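Search this site
Enter keywords

4. The student project

4.1 Setting and participants

The work reported here was done in the second year of the robotics option at the school, where pupils are between sixteen and eighteen and take the subject for four hours a week. The course was taught by Edeltraud Hubmann, with Liesl Holzer responsible for the workshop sessions and the marking. Pupils had already written simple programs for a mobile base in their first year, but none had used an arm with a camera at the wrist.

The class was divided into 2 teams, which chose the names Nama and Komum. Each team used the same arm and the same pair of fingers, on alternate afternoons, and kept its own program and its own records. Parts for the fingers were printed in the school workshop. The teams were free to share what they learnt and did so from the fourth week onwards, mainly through a shared notebook that the pupils called Koubek after the shelf where it was kept.

4.2 The task

The task was to pick up used household packaging and put it into the correct sorting box. Most school exercises of this kind use blocks, balls or cans, which keep their shape when they are held. We chose soft film packaging on purpose. A pouch or wrapper has no fixed size, its printed side may be folded out of view, and it gives way when the fingers close. Pupils could therefore not rely on a single grasp width, and had to decide how their program would tell a good grasp from a poor one.

Wrappers were brought in from home by the pupils and rinsed before use. They were not flattened or otherwise prepared. At the start of each session a team member dropped one wrapper at a time into the picking area, without choosing which way up it landed. If the arm failed on the first try, one more try was allowed without touching the wrapper. After that the item was taken out by hand and recorded as missed.

4.3 Recording and labelling

The wrist camera saved a still each time the program reported that the fingers had closed. Over the term the two teams collected 3,069 stills. Of these, 2,666 were kept for labelling. The others were removed by the pupils, who had agreed on two grounds for doing so: the still was too blurred to judge, or the program had reported a closed grasp while the arm was being moved by hand.

Each remaining still was given one of three labels. "Held" meant that both fingers touched the wrapper. "Edge" meant that the wrapper was held only by a corner or a loose flap. "Empty" meant that there was no wrapper between the fingers. Two pupils labelled each still without seeing the other's answer, and Liesl Holzer settled the cases where they differed. The pupils gave the same label in 92 per cent of the stills.

Most of the disagreement was between "held" and "edge". The labelling guide was written before the first session and spoke of "the body of the wrapper", a phrase that worked well for a pouch that was still more or less flat and poorly for one that had been crushed. In a crushed wrapper the folds and flaps lie over one another, and it is hard to say where the body ends. The Nama team wanted to treat any fold as part of the body. The Komum team wanted a fold to count only if printed artwork could be seen on it. After a discussion that took most of one lesson, the class settled on a simpler rule, in which the label depends on the fingers alone: if both press on material from opposite sides, the still is labelled "held", whatever the state of the wrapper above them. Figure 3 gives a case to which this rule applies. The package is wrinkled and partly torn, with its lower part squeezed between the fingers, and a green flap folds down over the pink and brown print.
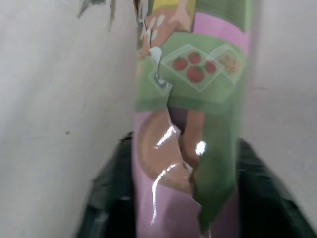
Figure 3. Wrist camera still of a crumpled printed package between the two gripper fingers. Label: held.

The stills that had been labelled before the change were checked again by the team that had not recorded them. This was slow work, and several pupils said in their end-of-term reports that it was the least enjoyable part of the project. The same reports often named it as the point at which they understood why a written rule was needed. We return to this in Section 6.

A second difficulty was glare. Glossy film reflects the room lights, and the pupils' first program, which looked for large changes in brightness, often took a bright spot or a crease for the edge of the wrapper. The Komum team dealt with this by comparing colour as well as brightness. The Nama team left the program as it was and turned off the row of lights nearest the arm. Both methods were accepted for marking, though only the first could be used unchanged in the December demonstration, which took place in the school hall.

4.4 Assessment

Marks were given for the program, the notebook and a short talk. The number of wrappers sorted did not count towards the mark.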